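Workshop tips: sharing a bench with the machines

When Sernero put the first picking arms in our packing room, I figured I'd be sweeping floors by October. Nope! I still pack, but half my shift now goes to looking after grippers, and I've gotten kind of fond of it (don't tell Hollis Abernathy, he'll give me more of them).

A few things I've picked up along the way.

Check the finger pads before you check anything else. A torn pad drops boxes, and then you're the one picking up 30 jars of whatever. I look at the edges first, that's where the covering likes to lift.

Keep spare pads in a muffin tin, lefts in one row and rights in the other. Selamawit Zeleke started that and the whole shift copied her.

Snip loose threads with nail scissors. Never pull! You'll take a strip of covering along with it.

Wipe the fingers with a damp rag and leave the solvent on the shelf. It softens our glue something awful.

And ask for training time in writing. We got up to 40 minutes a week that way, and it's made the new jobs feel like ours, instead of extra chores piled on top of the packing.

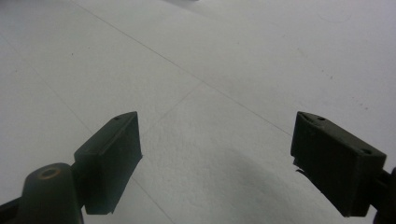 Fingers open, pale surface underneath. 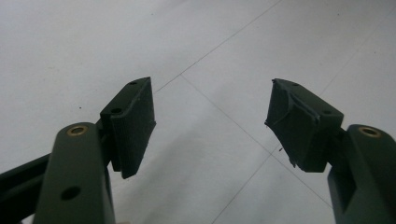
Do you need to be a techie to take on this kind of work?
Most of us weren't. If you can change a vacuum belt and you don't mind writing things in a logbook, you'll pick up the pad changes in a few shifts. The programming stays with the tech crew anyway.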